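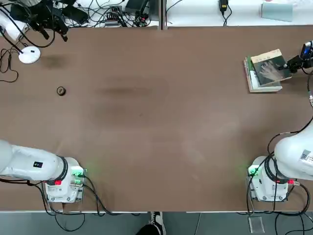 RAPPORT D'AVANCEMENT · DEUXIÈME PÉRIODE

Temps de lecture : 3 min

Alphabétisation des femmes transformatrices de manioc, zone de Fiadzo

Préparé par Akosua Gbeho, coordinatrice, pour la Fondation Trodari

Madame, Monsieur,

Nous vous présentons l'état des activités à la fin du mois de janvier. Le rapport précédent concernait surtout l'installation du projet et le choix des villages. Celui-ci parle des cours, de la présence des apprenantes et de l'argent dépensé. Je vous prie de noter que le budget détaillé est envoyé dans un fichier séparé.

1. Les inscriptions

À la date de clôture de ce rapport, 826 femmes sont inscrites dans les cours du soir. Elles travaillent presque toutes dans la préparation du gari et de la farine. Dans le plan initial, nous avions prévu de commencer avec les femmes de moins de quarante ans, mais dans les réunions de village les plus âgées ont demandé fortement de participer, et nous avons ouvert l'inscription pour elles aussi. Il y a maintenant des classes où la mère et la fille apprennent ensemble.

La présence est bonne de septembre à novembre. Elle est tombée en décembre, pendant la grande période de vente, et elle remonte depuis la reprise. À Gevo, deux groupes ont déplacé leur cours de 18 heures à 19 h 30, car le retour du marché est tardif.

2. Les contenus

Les leçons de lecture suivent le premier cahier jusqu'à la page des syllabes doubles. Pour le calcul, nous avons changé l'ordre : les femmes ont voulu apprendre d'abord à peser et à noter le prix d'un sac, avant les opérations écrites. Monsieur Selorm Ackah, qui est responsable de la formation des animatrices, a donc réécrit quatre leçons. La version corrigée est utilisée partout, sauf à Walto, où les cahiers sont arrivés en retard à cause de la route.

Une difficulté demeure avec la langue. Le premier cahier est entièrement en éwé, et le second doit introduire le français. Plusieurs animatrices lisent bien le français mais elles ne sont pas habituées de l'expliquer. Nous proposons une formation supplémentaire de quatre jours avant le début du second cahier.

3. Les dépenses

Sur la ligne « matériel pédagogique », nous avons dépensé environ 3 662 euros. Cela comprend l'impression des cahiers, les ardoises et les lampes. Le transport a coûté plus que prévu et nous demandons votre accord pour y transférer une partie de la ligne « réunions », qui est peu utilisée. Les indemnités des animatrices sont payées jusqu'à décembre compris ; celles de janvier sont en cours de traitement à la banque.

4. Les points qui restent ouverts

L'évaluation de mi-parcours n'est pas encore faite. Nous avons préféré attendre que les groupes de Walto rattrapent les autres. Le questionnaire est prêt et il a été essayé avec un petit groupe à Gevo, où deux questions n'étaient pas comprises et ont été reformulées.

La salle de Fiadzo doit être rendue à l'école pendant les examens. Le chef du village nous a proposé un autre local, mais il n'a pas d'électricité. Nous visiterons ce local avec Monsieur Ackah et nous vous informerons de la décision par courrier.

Nous vous prions de nous faire parvenir votre réponse sur le transfert budgétaire avant la commande des seconds cahiers, prévue en mars.

Avec nos remerciements pour votre confiance,

Akosua Gbeho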